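Home Posts Reading About

Giving Up the Storage Unit

February 2021
3 min read

I closed out the storage unit this month. It was costing me $91 every month and I had kept it for six years, which comes to more than I paid for everything inside it.

I rented it when I moved out of the house on Tollov Street. The plan was to keep it until spring. Then I got a smaller apartment, and the unit became where things went when I didn't want to decide.

It took 11 trips in my own car. Most of it went to the thrift store. I kept the tax papers, my grandmother's sewing box and one good lamp. The mattress had to go to the dump, and they charge extra for mattresses. I also found the box of kitchen things I had replaced in my first week here, so I now own two can openers.

The hardest part was the books. I kept the ones I could remember reading and gave away the rest. I don't miss any of them so far, but it has only been two weeks.
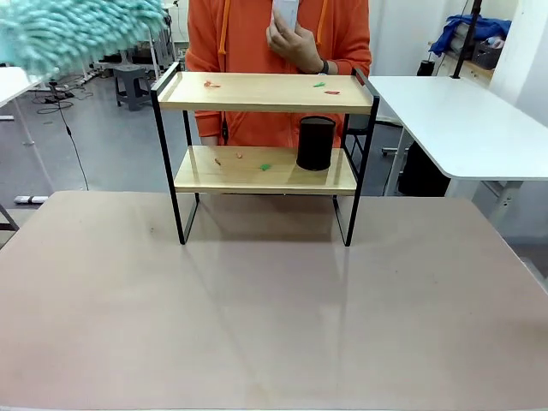

Nouhaila Ashour wrote to me after my last post that I should have started with the papers, and that she spent a whole weekend on hers before touching any furniture. She may be right. I left mine for the end and they are still in a bag by the door.

The $91 goes to the car loan now.

Contact | © 2021 Yhon Echeverri | Back to top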